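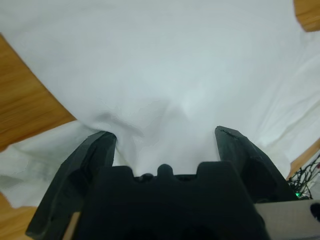 A white cloth on a wooden surface. Wurnwood's linen hire scheme opens to bookings this month.

2019-10-03

Wurnwood Town Council has confirmed that its linen hire scheme will open to residents, clubs and small businesses, following a trial that began in July. Tablecloths, single and double sheets, and napkins may be borrowed for up to 3 nights at a time from the former reading room on Loron Street.

The scheme was approved by members after a review of the cost of events held in council buildings. The review found that many hirers of the main hall were buying cloths for a single occasion and throwing them away afterwards. It recommended that the council hold a shared stock, and that the washing be placed with a local firm.

The laundry contract has been awarded to Vokex, which operates from the industrial estate on the eastern side of the town. Under the terms of the agreement the firm will collect used linen each morning and return it pressed and folded on the following working day. The contract runs for two years and may be extended once.

The opening stock stands at 900 items. During the trial, 3602 separate loans were recorded, the greater part of them for weddings, funeral teas and school events. The council said that losses had been low and that most damaged cloths could be mended.

Thắng Đỗ, who manages the council's halls and lettings, said: "The trial showed a steady demand, including from people who had never hired a room from us. We have extended the opening hours and simplified the form. Residents who do not wish to book online may do so at the desk, and staff will be pleased to help them choose the correct size for their tables."

A deposit of £35 is payable on each booking and will be returned in full once the linen has been checked. Registered charities based in the parish are exempt from the deposit but must give the name of a responsible adult. Candle wax, ink and hair dye are treated as damage under the conditions of hire. Food and drink stains are not, and borrowers are asked not to attempt to remove them at home. Cloths should be returned unwashed in the bag supplied.

The first business to sign up is Hà, the café beside the bus station, which will use the scheme for its private evening bookings. The council hopes that other cafés and guest houses will follow. Business users will pay a monthly charge and will be limited to one exchange of linen each week.

Round tablecloths are not available at present. Members will consider a request for these, together with a request for coloured napkins, when the budget for next year is set. The council has also been asked to look at lending crockery, but no decision has been taken.

Bookings can be made up to six months in advance. Collection is from the side entrance of the reading room, where there is a ramp and a short-stay parking bay. The full conditions of hire are available at the council offices and at the library.

Comments (4)

millrace_pat
We used this in the summer for my mother's 80th and the cloths were lovely and crisp. The form was a nightmare though so glad that's been sorted.

Geoff T
£35 deposit seems steep if you only want two tablecloths. Is it per booking or per item? Article says booking but the poster in the library says something else.

hallkeeper
@Geoff T per booking. The poster is the old one from the trial.

Brenda in Wurnwood
Please can we have the round ones. Every table in the church room is round!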